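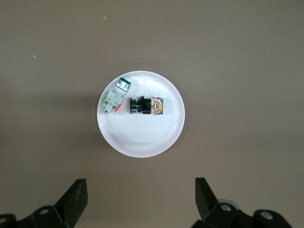 Deux boutons-poussoirs, un vert et un noir, dans leur assiette.

Notes du cours 2 – trier, ranger, étiqueter le petit matériel électrique

Je reprends mes notes un peu au propre, parce que la dernière fois j'ai parlé vite et que plusieurs d'entre vous m'ont écrit pour savoir ce qu'il fallait retenir sur les assiettes. Oui, les assiettes ! Je sais que ça fait sourire, mais je m'en sers depuis des années et je n'ai rien trouvé de mieux. Le rebord retient tout, le blanc fait ressortir les couleurs, et on la déplace d'un seul geste avec ce qu'il y a dedans. Les bacs à compartiments du catalogue Prullby sont très bien aussi, sauf que les petites pièces se coincent dans les angles et qu'on finit par les attraper au tournevis.

Alors, les boutons. On distingue la tête (ce que le doigt touche), la bague et, derrière, le bloc de contact avec ses bornes. Le vert posé en diagonale a une bague argentée bien brillante et un bloc gris clair. Regardez aussi la petite languette orange contre le bloc, on la rate facilement quand on fait l'inventaire à toute allure. Le noir, lui, est couché à l'horizontale, tête à gauche. Dans vos fiches, je veux la couleur de la tête ET la référence du bloc. Si vous écrivez seulement « bouton vert », je vous rends la fiche !

Un mot sur les couleurs, on m'a posé la question à la pause. Le vert, on le rencontre le plus souvent pour la mise en marche. Le noir sert à un peu tout, et c'est pour cela qu'il faut lire le schéma avant de décider dans quelle boîte il part. Ne devinez pas d'après la tête.

Pour le stock de l'atelier Disside, sur lequel vous travaillez tout le semestre, la liste compte 3 650 références. Pas de panique, vous n'en verrez qu'une petite partie – le lot Carkau, celui des commandes et de la signalisation. On le vide, on le trie par fonction et on le remet en boîte.

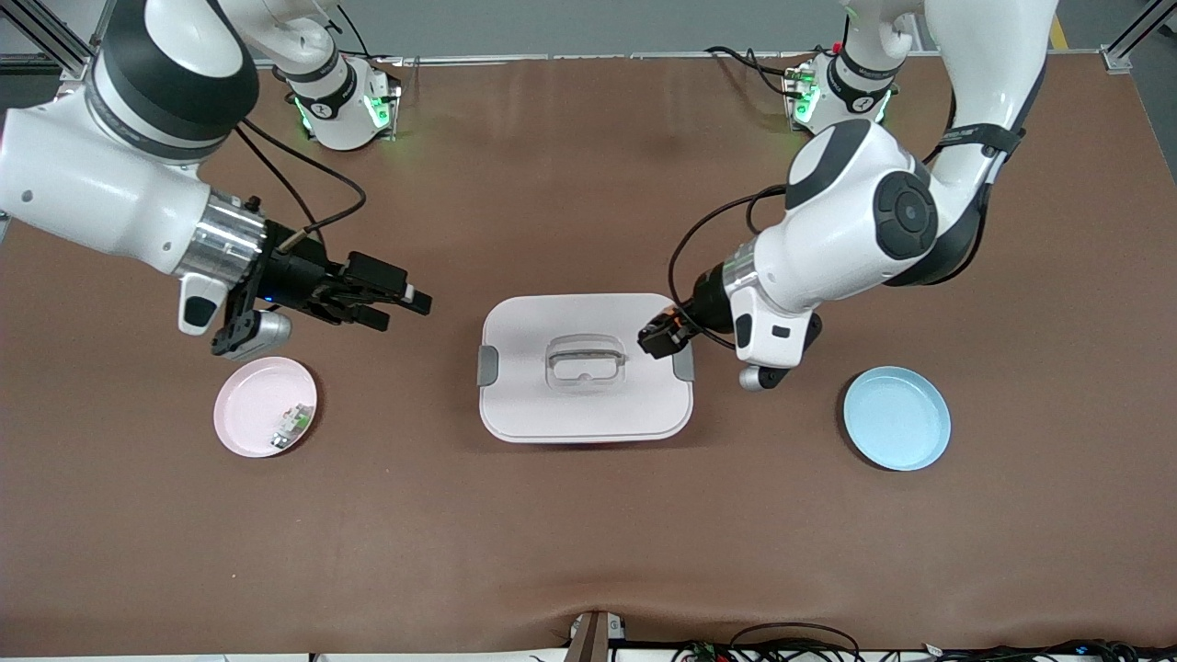

Mansour

Passons aux boîtes. J'aime bien les boîtes à couvercle comme la rose clair au milieu de la table, avec sa poignée transparente. La couleur se repère de loin sur un plateau brun, et un couvercle, c'est tout bête, mais ça garde la poussière dehors (la poussière et les contacts électriques, vous connaissez mon avis).

Ma façon de faire, que vous pouvez adapter :

Je dégage le milieu de la table et j'y pose la boîte. Les assiettes vont sur le côté, une par famille de pièces. J'ouvre, je pose le couvercle à l'envers un peu plus loin, et je ne range rien dedans, jamais, sinon on l'oublie et tout tombe au moment de refermer. Ensuite je remplis à partir du fond, les blocs de contact tous dans le même sens, les têtes vers le haut.

L'étiquette se colle sur le petit côté de la boîte. Sur le couvercle, elle ne vaut rien : deux couvercles échangés et la moitié de l'étagère est fausse. Ça m'est arrivé en novembre, j'y ai passé un samedi.

Pour la prochaine séance : apportez la fiche du lot Carkau remplie, 30 lignes au minimum, au crayon si vous hésitez encore sur certaines références. Ceux qui n'ont pas eu le polycopié le trouveront dans le casier à l'entrée de l'atelier.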